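Ticket 3404: Wrist camera view, Plileck gripper on Sikora arm
Status: open, waiting on part
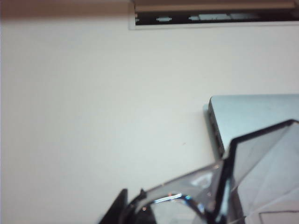 Wrist camera, Plileck fingers, clear plastic piece at lower right.

Opened July 1, 2020

Fault as reported: closing width is unreliable on clear parts. With the Plileck gripper the controller logs a grip at 13 mm one time and no grip the next, same part, same program. The Saralell gripper on the same arm does not show this.

Setup: Sikora arm, Trullgate controller, stock wrist camera. Force limit 100 per cent for all runs. Bench lighting unchanged between grippers.

Check 1. Swapped the camera cable for the spare. No change.

Check 2. Compared the view with both grippers fitted. On the Plileck only a dark finger tip shows, at the bottom edge left of centre. The Saralell fingers sit further forward and both tips are in view. The detector wants two tips before it trusts the width, so it drops back to motor current on the Plileck.

Check 3. Edge detection on the still attached to this ticket. The black rim of the plastic is picked up cleanly. The clear panes are not: the pale surface comes through them with a slight grey tint, and the creases and reflections give short false edges. The bright highlight on the curved section near the bottom is the worst of these. The silver device behind the plastic also adds a straight edge where the two overlap.

Check 4. Lowered exposure by 2 steps. Fewer false edges on the highlight, but the dark finger tip is then hard to separate from the black edging. Put back to default.

Check 5. Masked the upper half of the picture to lose the recessed opening at top right. Runs faster, width reading no better.

Finding: two causes. The camera bracket was cut for the Saralell and points too far forward for the shorter Plileck fingers. Separately, the detector has no setting for clear material. The January firmware notes for the controller do not mention one.

Action: tilted bracket requested. Until it is fitted, use the Saralell for clear parts and keep the Plileck on opaque ones. Repeat checks 2 and 3 with the new bracket before closing.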